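FOR IMMEDIATE RELEASE

Mar 16, 2024

Vamitz Uniform Exchange Opens to Every Youth Basketball Program in the County

Free jerseys and shorts will be ready for pickup before spring sign-ups close

URRUTIA – The Vamitz Uniform Exchange, which collects used basketball uniforms and passes them on to kids' teams, is opening its doors to the whole county this spring. Until now the exchange has served only teams that play in the town of Urrutia. Starting with this spring's sign-ups, any youth program in the county can ask for uniforms at no charge, whether it runs a full league or a single team that practices in a church gym.

We are thrilled to get here! The exchange began with three boxes of old shorts in a hallway at the Urrutia Recreation Center. It now has its own room, real shelves and 3,000 pieces of clothing on them, from size youth small up to adult double extra large. Last season it dressed players on 37 teams, and the requests kept coming from towns we had to turn away. Saying no to those coaches was the hardest part of the winter, and we are very happy to be done with it.

The move is possible thanks to Ravix, a local sporting goods shop that has taken on the cost of washing and mending through next January. The shop is also setting up a drop-off bin next to its front counter, so families can leave outgrown uniforms there during regular store hours. Drop-offs at the recreation center will go on as before.

How to request uniforms

Coaches and program leaders can pick up a one-page form at the front desk of the recreation center or ask for it by email. The form asks for the number of players, the sizes needed and a first and second choice of color. Full matching sets go quickly, so a team that is open to mixed styles in one color will usually hear back sooner. Jerseys are on loan for the season and come back in the mesh bag they went out in. Shorts are for keeps.

Teams that need numbers added can ask for that on the same form. Please allow two extra weeks.

What to donate

The exchange takes jerseys, shorts, shooting shirts and warm-up pants in any color, with or without a team name. Small tears are fine. So are missing drawstrings. We can't take shoes, mouth guards or knee pads at this time. The January drive brought in 362 pieces in a single weekend, and a good number of those came from grown-ups who had been holding on to their high school gear for years. We loved the stories that came with them.

Uniforms may be dropped off just as they are, and there is no need to fold anything or bring hangers. The exchange takes old designs as gladly as new ones, and some of the older looks are the ones kids reach for first. A bright red jersey with white side panels, striped trim and dark navy letters outlined in white is just the kind of thing we love to see, even when it arrives in a crumpled heap. If you have one like it in a closet, or a whole team's worth in a storage room, please bring it in. For forms, drop-off hours or help moving a large donation, contact the Vamitz Uniform Exchange through the front desk of the Urrutia Recreation Center.

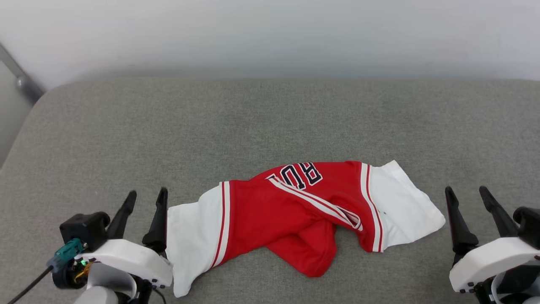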